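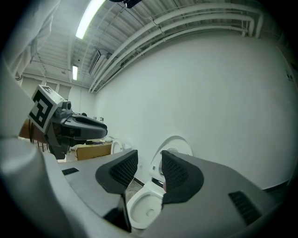

Slide 1 – box on the floor, bits on top

Filed under: Talks / Trade Nights / Showroom & Storage

Notes for the Skedel evening. Devendra Sisodia. 10 minutes, don't run over like in May.

Start cold, no intro. Ask the room – who's got a box in the back with stuff sitting on it? Hands up. Wait for it.

Point is the TOP of the box. Small things get put down there for a second. Then someone needs the box, the small things go on the floor, then there goes your missing hinge pack. Blue and grey bits in the slide, could be anything from the back row, that's sort of my point.

Katiyar job – 378 fittings to sort, 200 had no label. Took us two goes. Say the number slowly.

Rule we ended up with: loose bits live in a tub with a lid, tub has a name on it. Box tops stay clear. Boring, works.

Sheets and covers – quick mention. Fine for dust, but fold it back before you start shifting. Walked into one at Brastitent with a cistern in my arms. (Pause, they'll laugh, or not)

Next slide.

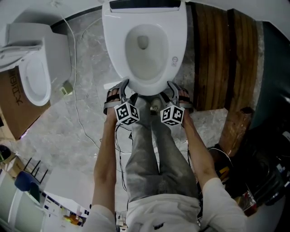
Slide 2 – at the front rim, second toilet up on its box

Shifting toilets. Things to say:

– lid and seat. One on the left has its lid raised. For a move I want them down and taped, every time, low-tack tape
– clear the floor behind you first. You'll be going backwards and you can't see your feet
– open seat shows you the bowl, good for customers, good for checking for chips too. Do the check before it moves
– units with a housing at the back, electronic bidet seat type. Heavier at the rear than poeple expect. Second person at that end
– on top of a carton: ok for a look. Not overnight. Cartons sag

Drarkevberg story if time. 2,000 dollars of stock, one soft carton, tiled floor. Keep it short, don't name the apprentice

Skip the slide on trolleys, they had that last year.

Finish on the tub thing again. Labels handout at the door – REMEMBER TO PRINT. Questions, then tea.

Comments (3)

marg_t: Went home and cleared my box tops. Found two hinge packs and a tape measure.

Plumbo: What tape do you use on the seats? Ours leaves gunk.

D. Sisodia: Painters tape, the cheap stuff. Pull it off same day.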